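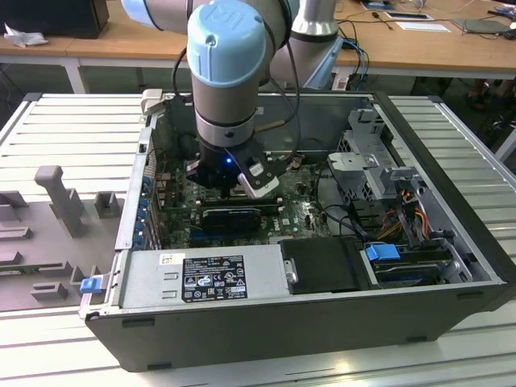
Old Dell tower, side panel off, guts up. Parts day has started!

**1/** Okay so I'm stripping old computers for parts this week and I'm going to post as I go, mostly so I remember what I did. The pile came out of the Noromside office clear-out and I said yes to all of it (my hallway has regrets).

**2/** I do love how these Dell cases go together. Blue latches for the expansion slots, a blue release tab on the hard drive. If it's blue, you're supposed to touch it. I wish every case was this friendly.

**3/** My order, for anyone following along at home: unplug, hold the power button for 12 seconds, cards out first, then drives, then memory. The power supply goes in the bin whole. Do NOT open it up, please.

**4/** Memory is what people message me about most, so let's talk memory.

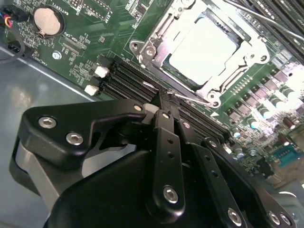
**5/** Sticks sell fast and they weigh nothing to ship, so I pull them from everything, server boards included. Push the clips at both ends, lift straight up, bag right away. While you're in there, look for the clock battery. On this board it's the round silver one in a black holder, and it even says BATTERY1 right beside it. Those go in a separate jar with tape over them.

**6/** Golshifteh Vahidi asked if I test before listing. Yes! Every stick gets an overnight run, and anything with errors goes to the Plovine recycling drop.

**7/** Running total on the shop spreadsheet is 492 sticks listed, 64 still to test. More in June when the next load comes in. If you need something odd, message me the part number and I'll dig.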